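About Konar

Home About Bench notes Contact

Who we are

Small bench-testing shop. We try out grippers, arms, cameras and controllers so you don't have to buy three and send two back. Started as a side room at Abou Zeid, now on our own floor in Tomholm since August.

What we do

You send us the part, or tell us what you're stuck between. We run it. Same table, same objects, same operator where we can manage it. 100 grasps per object per finger set, then we swap and do it again. Last count was 3574 logged grasps — most of them kitchen stuff, becuase that's what people ask for.

Cameras get tested on the tool, not on a tripod. Controllers get whatever arm is free, usually the Otska. Reports are short. Drops, slips, bad approaches, what broke.

What we don't do

No sales. No commission from makers. No "best gripper" list, please stop asking.

Right now

Hand-held finger comparison, block pads against narrow tips. Spoons are the hard one. Thin handle, lies flat, rolls off the pad corner if you come in at an angle. Cups are fine mostly. Pads wear on the inner edge and we're still arguing about when to change them.
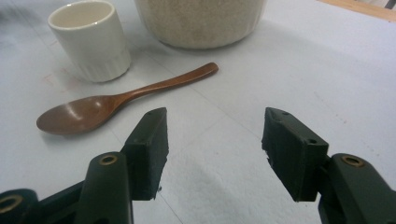 Othmane Ait Ali wrote in to say we should report worn pads and fresh pads seperately, as a single score hides the drop-off, and that he would take 100 grasps on old pads over any number on new ones. Fair. Next round will have both columns.

Get in touch

Use the contact form. Say what object, what arm, what you've tried already. Mornings are best — afternoons we're on the bench and don't pick up.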